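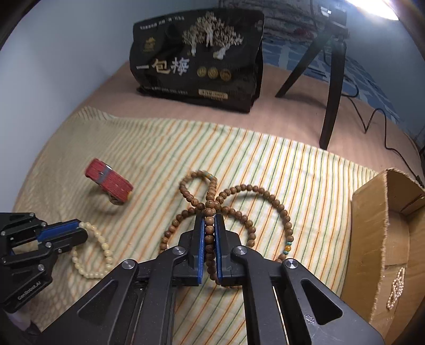 Product pages for strung goods should state the length of the cord as well as the diameter of the bead. Most state only the diameter. A buyer who orders an 8 mm strand has been told how large one part is and almost nothing about the finished object.

The gap matters most for necklaces and prayer beads, where the count is fixed by custom and the length follows from it. A mala usually carries 108 beads. At 8 mm each, the beads alone occupy 864 mm. Spacers, knots and slack add to that, and sellers handle all three differently. Two strands listed under the same bead size can hang at different heights on the same person, and neither listing is wrong.

I compared 76 listings in December. Flernen gives cord length on its knotted strands and omits it on the elastic ones. Hayat gives a single figure without saying whether the strand was measured flat or hanging. Rustthorpe gives a range so wide that it excludes very little.

Gleice Rezende, who restrings for a shop in Flarncombe, objects that natural cord stretches and that a printed length invites returns. The first point is correct. The second is a reason to print a tolerance. Clothing sellers already publish measurements for knitted fabric, which moves far more than waxed cotton does.

A workable format needs one line: bead diameter, bead count, total length laid flat and closed, tolerance. Tassels should be measured separately – they are often trimmed by the buyer. Where spacers are used, their width should be included in the total and their number given. Mỹ Thái has suggested adding weight in grams, which I would make optional, as wood varies too much between batches.

The measurement takes a tape and a flat surface. A shop with 100 listings could finish the work in a few afternoons, and a shop with 1,000 could begin with whatever is returned most often.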